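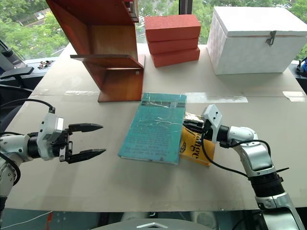 Readers at Skosmont have asked whether the covered books may be borrowed in the same way as the others, and the answer is that they may. The plastic protects the cover and has no bearing on the loan period.

Reading Corner: Books and Shelf

The Mullar Reading Room is setting out a small corner for returned and donated books, to open in May. The full collection holds 1063 titles, of which the greater part remains in the Guthrie store until the corner is ready.

Two books share the table, one teal-blue and one yellow. The teal-blue volume has a worn cover under clear film, and will be assessed for repair before it is given a shelf mark.

Cardboard has been laid over the tabletop and taped along the seam. Members are asked to keep pens and drinks away from the table — the covering is intended for books only.

The teal-blue book lies askew on the yellow one, with the reddish-brown zigzag shelf and three stacked red-orange blocks further back.

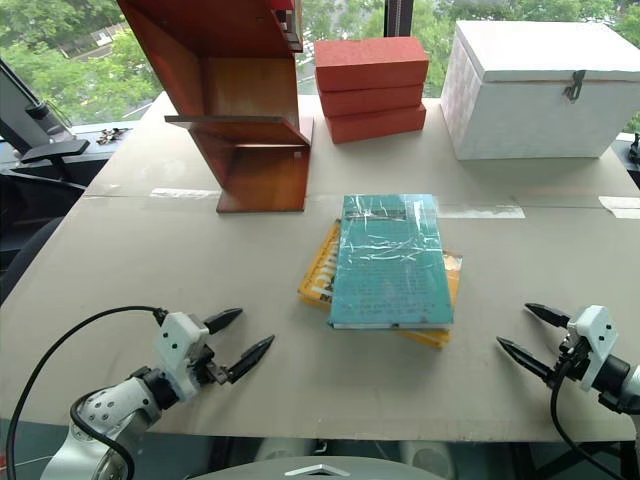
Shelving and Loans

The zigzag unit will take the smaller formats. Larger volumes will go to the Vondomer bay, which has room for roughly 40 books. Items may be reserved at the desk from the opening of the corner, with a limit of two per member. Torn or loose covers should be reported on return.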